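# Batdale Household Supplies: Bag Roll Records

Last updated: Sun 31 December

## Summary

This folder holds the item records for trash bags and liners kept in the supply rooms at Batdale. It is maintained by the Pilard housekeeping office and covers bags stored as rolls, as folded stacks, and as single bags set aside for reuse. The records are meant for staff who order, store, and hand out bags, and for anyone preparing a similar list for another building.

The folder contains 88 item records. Each record describes one roll, stack, or single bag at the time it was entered. Records are not updated when bags are taken from a roll. A roll that returns to the shelf after use receives a new record with a reference to the old one.

## Contents

- `items.csv`: one row per record
- `rooms.csv`: the supply rooms and their shelf codes
- `terms.md`: the words used for condition and form
- `photos/`: item photographs, where one exists
- `CHANGES.md`: corrections since the first release

## Fields in items.csv

**item_id.** A number assigned in order of entry. Numbers belonging to withdrawn records are not used again, and the highest number in use is 135.

**form.** One of `roll`, `stack`, or `single`. A bag that has been rolled up by hand is entered as `roll`, with `hand` in the notes field.

**color.** The color of the film as seen under the room light. Permitted values are black, white, clear, gray, and green. Tinted clear bags are entered as clear.

**capacity_l.** The stated capacity in liters, copied from the carton or sleeve. The field is left blank when the packaging has been discarded. Kitchen liners and yard bags differ greatly in size even when their rolls look alike, and capacity must not be guessed from the diameter of the roll. The largest stated capacity in this release is 60.

**outer_layer.** The state of the outermost turn of film. Use `flat` when it lies close to the roll, `loose` when it has lifted or folded away, and `torn` when the film is split.

**shelf.** The code from `rooms.csv`. Shelves in the Kamath wing were renumbered in August, and earlier codes have been converted.

**notes.** Free text. Keep entries short and do not repeat what is given in other fields.

## Storage Practice

Rolls are stored upright where the shelf height allows. Black and green rolls go on the lower shelves and kitchen liners at hand height. An opened roll is placed in front of unopened rolls of the same capacity so that it is finished first. Sharp items, including spare cutter blades, are kept in a separate drawer.

Loose outer layers should be wound back in the direction of the roll before storage. A paper band may be used to hold them. Adhesive tape is not to be applied to the film, as it tears the first bag when removed.

## Photographs

Photographs accompany some records and are optional. A view that includes the end of the roll is preferred, as it shows how the film is wound. The black roll below has its spiral end uppermost and a flap of the outer layer folded down along one side. Its value for `outer_layer` is `loose`.
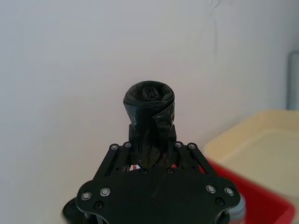

**Should a roll with a loose outer layer be recorded as damaged?**

Only when the film is split or punctured. A loose layer is a matter of winding, and the bag can be used in the ordinary way once it has been pulled free.

## Known Limits

Capacity is missing for 5 records. Film thickness is not recorded, and the lists from the Kamath wing do not separate scented liners from plain ones. Brand names were omitted from the first release and have not been restored.

## Corrections and Use

Corrections should be sent to the Pilard housekeeping office with the item number and the field concerned. The files may be copied for internal use at any Genero property. Copies should keep this README and `terms.md` together with the data.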